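Darf ein Roboter einfach abwaschen? Regeln für Maschinen, die mit uns wohnen sollen

Aus der Reihe »Nachgefragt für Neugierige«, von Domenica Lanz

In der Werbung sieht alles leicht aus. Ein glänzender Roboter rollt in die Küche, winkt und räumt den Tisch ab. Im Hintergrund lachen Kinder. Die Firma Flondel hat so einen Film gemacht, und am Ende steht groß: »Völlig sicher!« Bei solchen Wörtern solltest du die Ohren spitzen. Völlig sicher, sagt wer? Und wer hat das nachgeprüft?

Um diese zwei Fragen geht es in diesem Text. Du brauchst dafür kein Technikwissen. Es reicht, wenn du schon einmal einen Teller abgewaschen hast.

Was ist überhaupt eine Norm?

Eine Norm ist eine Abmachung, die aufgeschrieben wurde. Dass ein Blatt Papier aus dem einen Laden in den Ordner aus dem anderen Laden passt, liegt an einer Norm. Auch für Roboter gibt es Normen. Darin steht zum Beispiel, dass man eine Maschine schnell anhalten können muss oder dass jemand vorher überlegen muss, was alles schiefgehen kann. Dieses Überlegen nennt man Risikobeurteilung. Ein langes Wort für: Wo könnte sich jemand wehtun, und was tun wir dagegen?

Eine Norm ist nicht dasselbe wie ein Gesetz. An ein Gesetz müssen sich alle halten. Eine Norm ist meistens freiwillig, aber manche Gesetze verweisen auf Normen, und viele Firmen richten sich danach. Manche Firmen schreiben auch nur »nach höchsten Standards« auf die Schachtel. Das klingt nach Norm, ist aber erst einmal bloß ein Satz. Wenn keine Nummer und kein Name einer Norm danebensteht, weißt du nicht, was gemeint ist.

Früher standen Roboter fast nur in Fabriken, viele davon hinter einem Zaun. Ging die Tür im Zaun auf, blieb der Roboter stehen. Das ist eine einfache Regel, und einfache Regeln lassen sich gut prüfen. In einer Wohnung kann man aber schlecht einen Zaun um die Spüle bauen. Da läuft eine Katze durch, da steht ein Hocker im Weg, und der kleine Bruder fasst sowieso alles an.

Warum Abwaschen schwer ist

Ein Roboter muss erst lernen, wie man Geschirr anfasst. Eine Möglichkeit ist, dass Menschen die Arbeit vormachen und dabei eine Kamera am Kopf und Messgeräte an den Handgelenken tragen. Aus den Aufnahmen soll die Maschine später ablesen, wie eine Hand greift. Man nennt so etwas Trainingsdaten.

Teller sind dabei gemeine Gegenstände. Sie sind glatt, oft nass und haben einen dünnen Rand. In einem Abtropfgestell stehen sie dicht nebeneinander. Wer einen herausholt, darf die anderen nicht umwerfen. Du machst das, ohne nachzudenken, und redest dabei noch über die Schule.

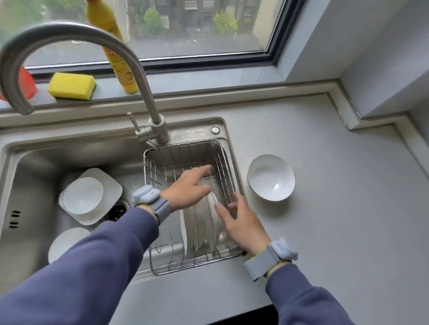 Mitali Uddin hält die ganze Aufregung um die Sicherheit für übertrieben: Ein kaputter Teller sei kein Unglück, davon gebe es genug im Schrank, und wenn man für jede Scherbe eine Vorschrift schreibe, werde nie ein Roboter fertig.

Da ist etwas dran. Ein Teller ist wirklich nur ein Teller. Ich würde trotzdem zurückfragen, wo die Scherben landen und wer dann barfuß in die Küche kommt. Gute Regeln zählen eben nicht bloß das Geschirr. Sie fragen, was nach dem Missgeschick passiert. Merkt der Roboter, dass etwas zerbrochen ist? Bleibt er stehen? Oder greift er seelenruhig weiter und schiebt die Scherben durchs Becken?

Drei Versprechen, die man prüfen sollte

»Unser Roboter wurde 3.038 Mal getestet.« Das steht in einem Heft der Firma Skivov. Eine große Zahl, sicher. Aber was war der Test? Wenn der Roboter 3.038 Mal denselben Plastikbecher vom selben Tisch genommen hat, weiß man nur, dass er diesen Becher von diesem Tisch nehmen kann. Über eine Suppenschüssel weiß man damit noch gar nichts. Ein guter Prüfbericht nennt die Gegenstände, den Ort und vor allem die Fehler. Fehlt der Teil mit den Fehlern, fehlt das Spannendste.

»In 90 Prozent der Fälle klappt es.« Auch das klingt prima. Rechne einmal nach: Bei 20 Tellern gehen dann im Durchschnitt zwei schief. Würdest du jemanden abwaschen lassen, der von 20 Tellern zwei fallen lässt? Ob 90 Prozent viel oder wenig sind, hängt davon ab, was bei den übrigen zehn Prozent geschieht. Beim Sockensortieren ist es egal. Beim Messer ist es das nicht.

»Er hält sofort an, wenn man ihn berührt.« Hier lohnt sich das Wort »sofort«. Eine Maschine, die sich bewegt, braucht immer ein kleines bisschen Zeit und ein kleines bisschen Weg bis zum Stillstand, genau wie ein Fahrrad. Wie viel, das kann man messen. Wer es gemessen hat, kann es auch hinschreiben.

Korkor Annan hat mir dazu geschrieben, ihre Lieblingsregel sei der rote Knopf: Er muss zu sehen sein, man muss ihn leicht erreichen, und danach darf der Roboter nicht von allein wieder loslegen. Am letzten Punkt hapert es bei manchen Vorführungen. Bei einer Messe im Dezember habe ich selbst gefragt, was nach dem Drücken passiert. Der Mann am Stand musste erst telefonieren.

Auch beim Vormachen gibt es gute und schlechte Gewohnheiten

Regeln gelten nicht erst für den fertigen Roboter. Sie fangen bei den Aufnahmen an, aus denen er lernen soll. Das Projekt Grelen hat sich dafür eine eigene Liste gegeben. Sie ist keine Norm, aber ich finde sie brauchbar, weil man bei jedem Punkt nachsehen kann, ob er stimmt.

Wer vormacht, hat vorher zugestimmt und darf jederzeit aufhören.
Die Arbeit wird so gemacht wie sonst auch, nicht extra schön für die Kamera.
Misslungene Versuche werden aufgehoben und als misslungen markiert.
Briefe, Fotos und Gesichter anderer Leute gehören nicht in die Aufnahme.
Es wird in verschiedenen Küchen aufgenommen, nicht nur in einer.

Der letzte Punkt wird gern vergessen. Es gibt Spülen mit einem Becken und Spülen mit zweien, Wasserhähne mit Hebel und Wasserhähne zum Drehen. Eine Sammlung kann 3.366 Aufnahmen haben und trotzdem wenig taugen, wenn alle am selben Platz mit demselben Geschirr entstanden sind. Der Roboter kennt dann eine einzige Küche sehr gut. In deiner steht er da wie ein Tourist ohne Stadtplan.

Schüsseln brauchen übrigens andere Griffe als Teller. Manche hält man am besten mit beiden Händen am Rand, und wenn man sie kippt, läuft das Wasser heraus, das noch drin steht. Für einen Roboter ist das eine eigene Aufgabe, die auch eigens geprüft werden muss.
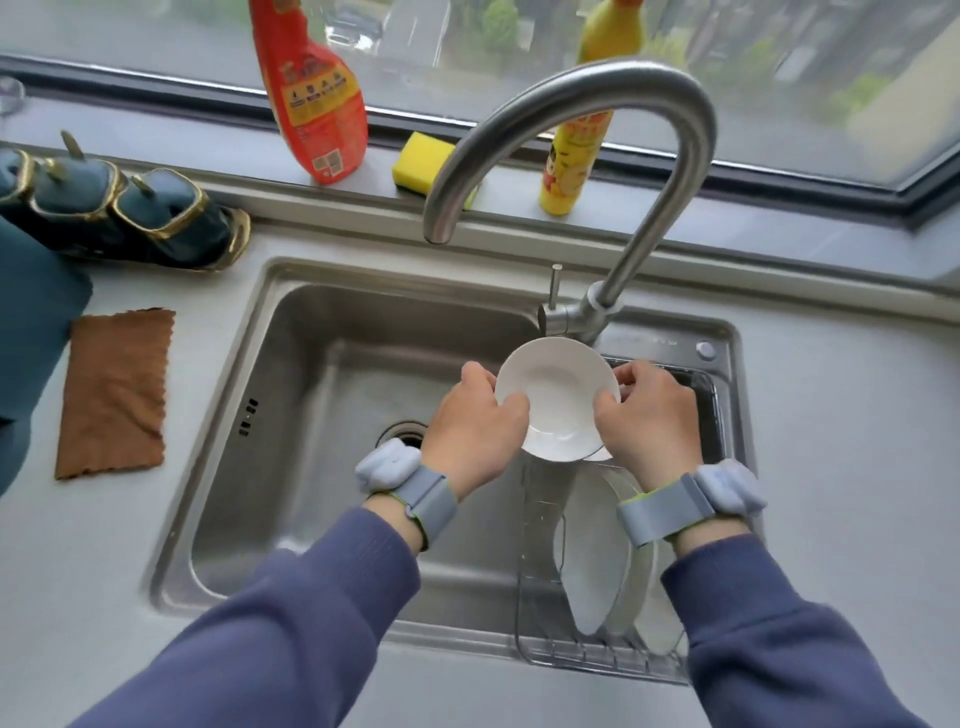 Wer hat Schuld, wenn ein Haushaltsroboter jemanden verletzt?
Das kommt darauf an, was genau passiert ist. Hat die Firma ihn schlecht gebaut oder wichtige Warnungen weggelassen, kann sie verantwortlich sein. Hat jemand den Schutz abgeschraubt, sieht die Sache anders aus. Der Roboter selbst hat keine Schuld, denn er kann nichts wollen und nichts bereuen.

Darum ist es auch Unsinn, wenn nach einem Unfall gesagt wird, »der Roboter habe sich eben geirrt«. Irgendwer hat ihn entworfen, irgendwer hat ihn geprüft, irgendwer hat ihn in die Küche gestellt. Bei diesen Leuten muss man nachfragen.

Und die Kamera?

Ein Roboter, der abwaschen soll, muss etwas sehen. Also hat er meistens eine Kamera, und die sieht auch das, was mit Abwaschen nichts zu tun hat: den Einkaufszettel, die Medizin auf dem Regal, dich im Schlafanzug. In Europa gibt es Gesetze zum Datenschutz. Im Werbefilm von Flondel kommt das Thema nicht vor. Beim Hersteller Ifans steht immerhin in der Anleitung, dass Bilder »zur Verbesserung unserer Dienste« verwendet werden können. Welche Bilder? Wie lange? Wer schaut sie an? Das hätte ich gern in einem Satz, den auch ein Kind versteht. Ich hätte ihn sogar selbst gern verstanden.

Probier es aus

Such dir eine Werbung für ein Gerät, das »von selbst« etwas tut: einen Staubsauger, einen Rasenmäher, was du findest. Schreib jedes Versprechen auf einen Zettel. Daneben schreibst du, wie man es prüfen könnte. »Leise« kann man messen. »Klug« kann man nur schwer messen, also frag, was damit gemeint ist. Bleibt neben einem Versprechen die Spalte leer, mal ein Fragezeichen hin.

Zettel mit besonders vielen Fragezeichen kannst du an die Redaktion schicken. Henk Lambrechts sammelt sie für das nächste Heft, in dem es um Rasenmäher und Igel geht.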